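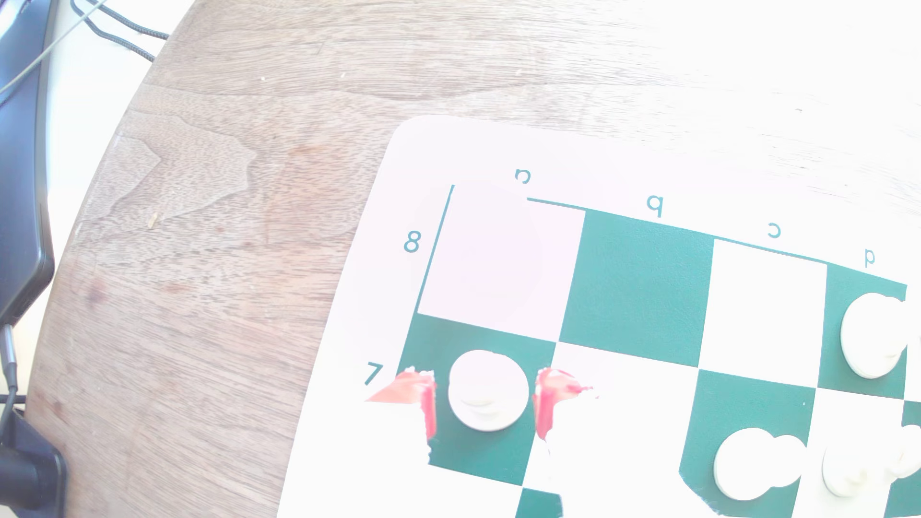 Fathima Jayawardena

Planning and Budgeting for a Tabletop Robot Workstation

This guide is for departments preparing an equipment request for a small robot arm and gripper to be used in handling exercises, such as moving chess pieces between marked squares. It covers the steps from first discussion to placing the order. Requests for floor-mounted machines follow a separate procedure.

Step 1. Write down the task

Begin with one paragraph stating what the gripper will pick up, where it will put it down, and how often. A board game is a sound first task for teaching purposes. The squares are lettered and numbered, so an instructor can name a target such as a7 and students can record whether the piece was placed there. Replacement pieces are also inexpensive.

Do not begin with a catalog. Departments that choose the arm first often rewrite the task to suit it, and the review office will return a request in which the two do not agree.

Step 2. Measure the objects and the spacing

Measure the widest and narrowest part of each object. Then measure the free space on either side of it when its neighbors are in place. The fingers must fit into that space while open, and the figure given by the supplier for maximum opening does not include the thickness of the fingers themselves. Ask for both.

For the Milalora teaching room we specified a board with 60 mm squares. A smaller board would have required custom fingers, which the supplier quoted separately.

Step 3. Plan the table

Record the shape and size of the table as well as its height. A round top offers less usable area near the edge than its diameter suggests, and a clamp made for a straight edge may not hold on a curved one. Allow room for the following:

The arm base and its clamp or plate
The work area, with a margin on all sides
A laptop or monitor
Power adapters and cable runs

Cables are the item most often left out of the drawing. Show each one from the device to the outlet, and keep them clear of the path of the arm. Flexible mats should be taped down or weighted at the corners before any positions are saved.

Lighting belongs in this step too. If a camera will be used to locate the pieces, visit the room at the hours when classes meet. Strong light on a white piece can hide its outline, and a blind or a diffused lamp costs far less than a better camera.

Step 4. Request quotations

Obtain at least two written quotations. Last October we compared a Rarex arm with a Tistent arm of similar reach. The purchase prices were close, but the Tistent quotation left out the gripper, the mounting plate and the software license. Ask each supplier to list these as separate lines, together with spare fingers, shipping and training.

Confirm the delivery time in writing. Our order, placed through Uddin, was quoted at 8 weeks and arrived after 91 days - a delay that moved the first class into the following term.

Step 5. Prepare the budget sheet

Enter one-time costs and yearly costs on separate pages. One-time costs include the arm, gripper, table, mounting hardware and installation. Yearly costs include license renewal, replacement fingers, game pieces and staff time. We allow 120 hours of staff time in the first year, most of it for setup and for writing the exercises.

Funds for spare parts should not be merged with the general supplies line. Small parts are easier to approve in advance than in the middle of a term.

Step 6. Submit the request

Send the task paragraph, the measured drawing, the quotations and the budget sheet to Moushumi Wijesinghe in the equipment review office. Incomplete requests are held until the missing item is received. Once approval is given, check that the quotations are still valid before the purchase order is issued.

Last revised Apr 2, 2019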